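4.2 Sessão de demonstração em dia aberto

A segunda recolha decorreu em novembro, durante o dia aberto do laboratório Dorero, e teve um objetivo diferente do da recolha controlada apresentada em 4.1. Pretendia-se verificar se operadores sem treino prévio, sujeitos a interrupções e a observação por terceiros, produziam demonstrações utilizáveis na aprendizagem de políticas de manipulação de peças têxteis. A literatura sobre recolha com garras manuais assenta quase sempre em operadores experientes, e os protocolos raramente especificam o tempo de familiarização concedido.

O posto de demonstração foi montado no átrio do edifício Flosby, com uma mesa de trabalho e duas garras manuais idênticas, usadas alternadamente. A sessão teve lugar numa sexta-feira, entre as 10h00 e as 17h30, com uma pausa ao almoço para descarga dos dados e substituição de baterias. Participaram 42 visitantes, todos maiores de idade, que assinaram consentimento informado antes de pegar no equipamento. Cada participante recebeu uma explicação oral de dois minutos e executou duas tentativas livres, excluídas da análise. A explicação foi dada sempre pelo mesmo membro da equipa e seguiu um guião escrito.

A tarefa consistia em separar, alinhar e emparelhar peças de vestuário de pequena dimensão, dispostas sem ordem fixa. Optou-se por meias e panos de malha por três motivos: são familiares a qualquer visitante, não se danificam com preensões repetidas e apresentam deformações suficientes para tornar insuficiente uma estratégia de trajetória fixa. A disposição inicial era refeita entre participantes, mas não entre tentativas do mesmo participante. Esta decisão reduziu o tempo morto na fila, à custa de alguma correlação entre episódios consecutivos, tratada na secção 5.

Foram registados 419 episódios. A segmentação automática, efetuada com o módulo Elusell, identificou 3.829 eventos de abertura ou fecho da garra. Um evento foi considerado válido quando a distância entre dedos variava de forma monótona até estabilizar; oscilações curtas junto ao fecho completo foram fundidas num único evento. Os limiares foram fixados antes da sessão com os dados de 4.1 e não foram reajustados.

Observaram-se dois padrões recorrentes. O primeiro é o fecho antecipado: o operador fecha os dedos antes de a ponta da garra atingir o tecido e volta a abri-los já em contacto com a mesa. O segundo é a preferência pelo punho canelado como ponto de preensão, mesmo quando o corpo da meia oferecia uma dobra mais acessível. Os participantes que comentaram a escolha referiram que o canelado lhes parecia mais firme. Não foi pedida justificação de forma sistemática, pelo que estes comentários são apresentados apenas a título indicativo.

A Figura 3 mostra uma vista obtida pela câmara da garra, com os dedos quase unidos junto da extremidade canelada de uma meia estendida em diagonal.

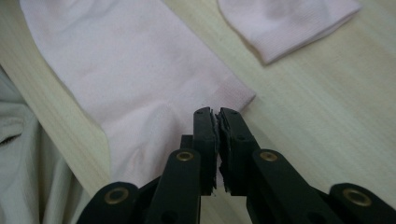

Figura 3. Vista da câmara da garra sobre a mesa de trabalho. Uma segunda meia, dobrada ou enrolada, encontra-se ao alto, à direita; no canto inferior esquerdo, um tecido esbranquiçado amontoado.

A presença de público teve um efeito mensurável na cadência. Nos períodos com fila, as pausas entre eventos encurtaram e a proporção de fechos antecipados aumentou, sem alteração correspondente no número de peças emparelhadas. Nos períodos calmos, os participantes tendiam a deter a garra sobre a mesa antes de cada aproximação - comportamento também registado nos operadores treinados de 4.1.

Duas limitações condicionam a leitura destes resultados. A iluminação do átrio não foi controlada, embora a exposição das câmaras tenha sido mantida fixa. Além disso, os visitantes de um dia aberto são um grupo autosselecionado, com interesse prévio em robótica. A comparação com a base Quansah, recolhida com operadores contratados e a mesma geometria de garra, é feita na secção 5.1.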